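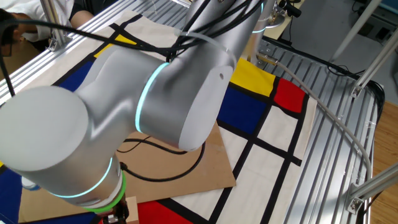 Equipment corner: get your numbers in before the money moves

April 13, 2024

Quick one this month, we're behind on everything. Budget requests for the fall equipment round close before the summer break and the orders themselves go out in September. If you want anything bigger than a box of screws for the arm tables, read this. If you already sent your form, read it anyway, half of them came back.

First, the main thing. Arm price is not cell price. We got nine requests last round and most had one line on them, the arm, with whatever figure was on the quote. Then the arm shows up and there's no table to bolt it to, no mounts, no gripper, no cable long enough. Please don't do that again. The Mistell bench sat in its crate for most of a winter waiting on a base plate. Everyone remembers. Whoever signed for the crate remembers most.

So what goes on the form.

The arm. Obviously. Payload and reach, real numbers, with the gripper weight taken off the payload before you decide it's enough. People forget the gripper weighs something. People also forget the adapter between the gripper and the flange, and that one can be a long wait if it has to be machined.

The frame. Aluminum extrusion adds up faster than you'd think. Rails, brackets, the diagonal braces, end caps, T-nuts by the bag. If the arm hangs off an upright instead of sitting on the tabletop, budget the braces from the start, don't plan to "see if it wobbles." It wobbles. Order 20 percent over on brackets, we always run out and then somebody robs the Plavura table and then that one wobbles too.

Cables and air. Own line please, not under misc. Power, signal, the gripper line, tubing if you run air or vacuum, sleeves, clips, strain relief. Extra length for every joint the bundle has to cross, with the arm at full stretch and not parked nicely. Last year the cable line on the Ccori request said "existing." There was no existing. Spare set of everything that bends.

Cameras and mounts. Clamps are cheap, fine, but the good ones are often backordered so put them in with the first batch. Cameras on the overhead rail need a longer cable than the desk ones. Ask before you buy, there may be two in the cabinet.

Task stuff. Blocks, cloths, trays, cardboard, tape. Yes it goes in the budget. It's small money but it comes out of somebody's pocket otherwise and then they want it back in the last week of the year with a crumpled receipt. We're setting a flat $150 per table for this, no itemizing needed under that. Patterned cloths are fine. Wooden blocks are fine. Keep the reciepts anyway.

Spares. One set of fingertips at the very least. Fuses. A second e-stop button if yours is the old style.

Install time. Nobody's free. Figure on 155 hours for a new cell from crate to first usable run, that's what Toto took last time and it was a fairly smooth one. That covers assembly, wiring, the safety check, calibration, and redoing calibration after someone leans on the post. If you're paying for outside help, get the hourly rate in writing and put the travel in.

Floor space. Measure it. With the arm at full reach plus room for a person to stand behind the frame and get at the back without climbing over anything. Send a sketch, pencil is fine. Also say what the floor is, the crates are heavy and come in on a pallet jack, and the wood section near the tables scratches if you look at it wrong. Put down sheets.

New vs used. Getting asked this a lot. Used arms are ok by us if the seller gives you joint hours and the controller comes with it. No controller, no deal. An arm without its controller is a very nice coat rack. Check the software license transfers too, the Plavura one didn't and we ended up paying nearly the price of new. Refurb with a warranty is usually the better bet for a second table, less so for a first.

Leasing. We looked. Makes sense if you need the thing for under a year and know the end date. For anything open-ended the monthly total creeps past the purchase price and you still have to give it back. Send the term along with the request if you want us to run it both ways.

Shared buys. If two groups want the same gripper, say so and we'll put the order together. Saves on shipping at the very least, sometimes the vendor knocks a bit off. Toto and Mistell both have gripper changes on their lists, please talk to eachother before you send separate forms.

What we need from you
Completed form, one per cell
Quotes less than 60 days old, as PDFs, not screenshots
Floor sketch
Who trains the new people and when
What you'll drop first if we can only fund part of it

That last one matters more than the rest. A request with a cut line in it gets a partial yes. A request without one tends to get pushed to the next round and we'd like to avoid that, the waiting list is long enough.

Forms go to the shared purchasing inbox, cell name in the subject line. Questions too. We answer in batches so don't send the same one twice. The revised form is in the usual folder, the old one still opens but has the wrong cost codes. Use the new one.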